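Trunville Site, Cell Safety and Inspection Checklist
Two-arm tabletop station, cloth handling task
Date of inspection: Tuesday, April 9, 2019
Reason for inspection: protective stop during cloth pickup, left arm
Status codes: OK / OBS (observation, may run) / FAIL (may not run)

Event summary
The left arm tripped its force limit on the downward approach to the cloth. Controller log shows 2 earlier trips at the same waypoint, both cleared from the pendant without a report. No injury. No damage to the table. The right arm did not stop with the left arm. That is the more serious finding; see 3.2.

1. Grippers and fingers

1.1 Finger linkages, pivot pins and fasteners: OK. Torque checked on both grippers, witness marks renewed.

1.2 Finger pads: OBS. Pad wear on one finger is at the replacement limit. Replace before next shift. Spare pads are in the Dernico drawer.

1.3 Open position against commanded position: FAIL at first check, OK after re-homing. The gripper opened 5 mm short of command. A short opening puts the finger tips down on the fabric early and explains some of the force reading, but not all of it.

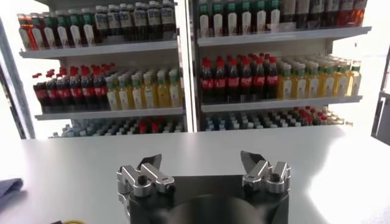 Item 1.3. Gripper open at the table, shelving behind.

1.4 Wrist camera view clear of obstruction: OK.

2. Table and work area

2.1 Table height against stored value: FAIL. The stored table plane was 3 mm below the measured surface. The plane was last taught in September, before the leveling feet were changed. No re-teach was logged. Probable main cause of the trips.

2.2 Table locked against movement: OK.

2.3 Loose items within reach of either arm: OBS. Cloths not in use go in the basket of the cart at the right end. Bags and boxes stay on the side table. Clear both before any run above reduced speed.

2.4 Floor clear on the approach side: OBS. Open carton on the floor near the window. Move it out of the walkway.

2.5 Clearance to shelving: OK at present program limits. The bottle shelves are not part of this task and no arm motion is permitted past the far edge of the table. Limit plane tested with each arm, stop confirmed.
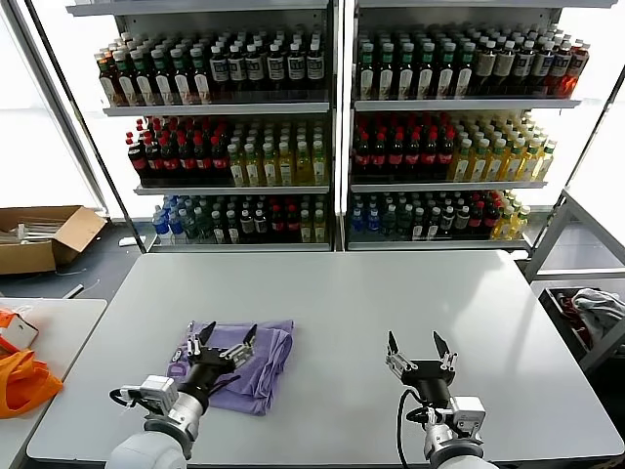

2.6 Glare: OBS. Depth readings on the white surface drift when the daylight is strong. Recommend blinds on both windows. Do not compensate by raising the exposure limit in the camera settings; this was tried and made edge detection on the cloth worse.

3. Stops and interlocks

3.1 Emergency stop, pendant and post: OK. Both tested from motion.

3.2 Linked stop between arms: FAIL. A protective stop on either arm must stop the other. The link input on the right controller had been set to "ignore" in the Skeloton configuration file. Restored and tested from both sides, 5 trips each, no misses. Who changed it is not recorded. Configuration is now password locked.

3.3 Force limit setting: OBS. Found at 300 N on the left arm, which is the supplier default and too high for this task. Reduced. New value entered on the cell card.

3.4 Reset procedure: FAIL. Clearing a stop from the pendant without a log entry is not permitted. Operators to be briefed again.

4. Cables

4.1 Wrist cables, chafing and strain relief: OK.

4.2 Cable slack at full reach: OBS. The loop on the left wrist is longer than it needs to be. Shorten at next service.

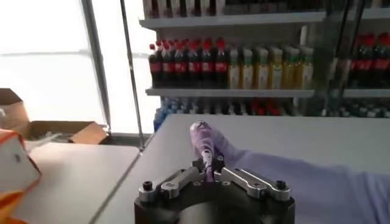 Holger Midtbø
Inspector, Robot Cell Safety, Ljungberg

5. Release conditions

5.1 Re-teach the table plane at all corners and at center. Save under a new file name and delete the old one.

5.2 Replace the worn finger pads as a pair.

5.3 Run the cloth pickup at reduced speed with one person at the post stop. Any trip ends the test.

5.4 Repeat with a small object on the table next to the cloth. The gripper must hold without pushing down into the surface. Record peak force on each grasp.

5.5 Attach the controller logs from both arms, including the uncleared entries.

The cell stays at reduced speed until 5.1 through 5.5 are signed. Item 2.6 may remain open. Item 3.2 is to be rechecked after any software update, including updates to the cameras only.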